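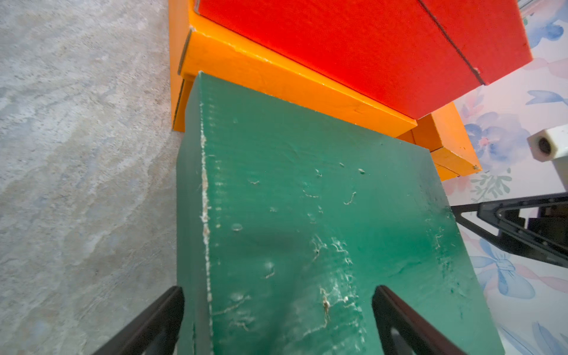
Stacking sets: frequently asked questions

What does a hire set contain?
Each Berkside set is made up of large rectangular stacking pieces in plain colours, including red, orange and green. The full parts list is printed on the hire sheet. Check the set against the sheet on collection and again before return.

How long is the hire period?
The standard period is 17 days, counted from the day after collection. It can be extended once if no other booking is waiting. Extensions are handled by Marianna Sikora at the Billard desk, and requests should quote the set number. Set 224 is kept for short bookings and cannot be extended.

Is there a correct order for stacking?
No order is fixed by colour. Place the widest face downwards and keep the outer edges of each piece over the piece beneath. A piece may project a little at one end, but it should not carry another piece on the projecting part. Build on a level floor. Deep-pile carpet will make even a low stack lean.

Can the pieces stand on end?
Yes, for short periods and with supervision. For storage, lay them flat.

Which marks count as damage?
Surface wear is expected and is not charged for. Scratches, pale speckles, slightly crushed edges and small dents all come under wear. Splits, missing corners and anything that stops a face sitting flat must be reported. Write the colour of the piece and the position of the fault on the return slip – "red, long edge" is enough.

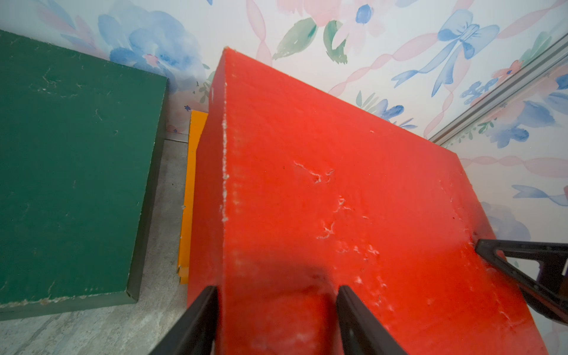 Why do some colours look older than others?
Sets are made up from stock of mixed age, and a replacement piece may be newer than its neighbours. Colour also affects how wear shows. White chips stand out sharply down the front edge of a red piece, while fine scratches on a dark green one are faint until the light catches them. Neither affects stacking. Please do not touch up the colour with felt pen or household paint, which can transfer to whatever is placed on top.

How should the set be cleaned?
Wipe each face with a soft cloth, lightly dampened with plain water. Dry with a second cloth and leave the pieces apart until no moisture remains. Do not use solvent, scouring pads or a steam cleaner.

Can a stack be left against a wall?
It can, but corners will rub. On papered walls leave a clear gap, particularly where the paper is patterned or textured, as a repair is hard to match.

What is the deposit?
The deposit is £200 per set, returned after inspection. Inspection is normally complete by 6 pm on the day of return. Queries about deductions go to Hollis Begay, with the return slip number.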